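# Brustwood Room Surfaces

Notes and photos on the floors, walls and small furniture of furnished rooms. The set covers 19 rooms and 148 photos, sorted by room and then by surface. Heriberto Cervantes started the list in March and Yevdokiia Hutsuliak wrote most of the labels.

## What is labeled

Each photo gets one floor label, one wall label and one line for any furniture that touches the floor. Floor labels go by look, so "marble-patterned" means the pattern only and says nothing about what the floor is made of. Wallpaper is labeled by its main motif – floral, stripe, plain or other – with the colors listed after it.

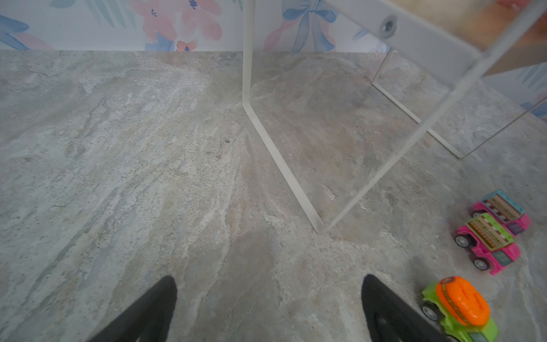 Clear furniture was the hardest part. When wallpaper shows through an acrylic panel, the panel is labeled as furniture and the paper behind it keeps its own label, so the two areas overlap. Earlier versions gave the whole area to the table, and 8 photos had to be redone.

Printed patterns with speckles are not marked as dirt. If you can't tell, use "unsure" and leave a note for Orest Kravets.

## Files

- `floors.csv` – pattern and colors
- `walls.csv` – motif and colors
- `furniture.csv` – type, frame color, clear or solid

## Known gaps

Carpet is thin in this version, with only 70 labeled patches. Ceilings are left out. Colors were picked by eye on two different screens, so beige and off-white get mixed up a lot.

Last edited Apr 30, 2026

Related
Cumadley Wallpaper Motifs
Drarkix Side Tables and Stands
Dovhaniuk Floor Patterns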